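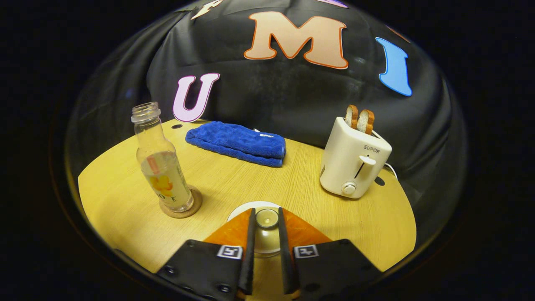 ### 3.2 Table layout and household items

**Figure 4.** Breakfast table with bottle, coaster, folded towel and two-slot toaster, in front of the black fabric backdrop with letters.

The breakfast table is the smallest of the layouts used in the study. It was planned by Elvira Giraldo and Ese Nnaji after the kitchen counter layout (Section 3.1) proved too crowded for the questions we wanted to ask about setting out and clearing away. We wanted a surface that a person could take in at one look and on which every item had an obvious use at breakfast time or just after it.

The table has a round top in light yellow wood with a fine linear grain. A round top has no corners, and this matters for the coding scheme. On the rectangular tables in the Hornholm set, people tended to line things up with the nearest edge, and coders used the edge as a reference when they judged whether an item was "put straight." No such reference exists on a round table. Coders working on this layout were told to judge straightness from the items themselves, for example from the front of the toaster or the long side of the towel.

Four items make up the arrangement in Figure 4. The toaster is on the right, with two slices of bread standing up out of its slots. It is white, and the front carries the brand name SUPOR, a push-down lever and a round knob. The bottle is on the left, clear glass, without a cap, with a little pale liquid at the bottom. It stands on a round cork coaster. A royal blue microfiber towel lies folded near the back of the table.

Each item was chosen for a different kind of decision. The bottle raises the question of when a drink is finished. In the pilot interviews, people disagreed about whether a nearly empty bottle should be left for its owner or taken to the sink, and several said it would depend on the hour. The coaster was treated as part of the bottle by some people and as part of the table by others. We therefore recorded the two separately, even when they were moved together.

The bread was recorded as a state of the toaster and not as an item of its own. Modupe Ojo argued for the opposite choice, on the grounds that a slice is what a person at breakfast cares about, and her version of the scheme is given in Appendix B. The two versions differ only in how they treat slices that are moved to a plate. They agree on everything else, including the power cord, which is never coded as an item but is noted when it crosses the place where something is set down.

The towel can be described by its fold, by its place, or by what it is for. We coded the first two. A towel counts as folded when one outer face covers the layers beneath it, whether or not the edges meet. The tag was ignored. Shazia Bugti checked this rule against the earlier laundry records and found that it gave the same answer as the older rule in all but 10 cases, most of which involved plush towels like the one used for breakfast.

The backdrop is black fabric with large cut-out letters in different colors, among them a peach "M," a blue "I" and a pink "U." The letters played no part in the task and were not mentioned in the instructions. They were of some use in coding, as a coder could write "toward the M" or "toward the U" in the free notes and be understood by a second coder without a sketch. We did not correct these notes afterward.

The full set for this layout holds 113 arrangements. Nneka Ezeani and a second coder went through all of them separately, and agreed on the state of every item in 94. The remaining arrangements were discussed and settled before any analysis was done. The most common source of disagreement was the towel, followed by the bottle and coaster pair. The state of the toaster caused a disagreement only once, over a lever that one coder had marked as down.

Arrangements from the breakfast table are analyzed together with those from the Garport shelf layout in Section 4, and on their own in Section 4.3.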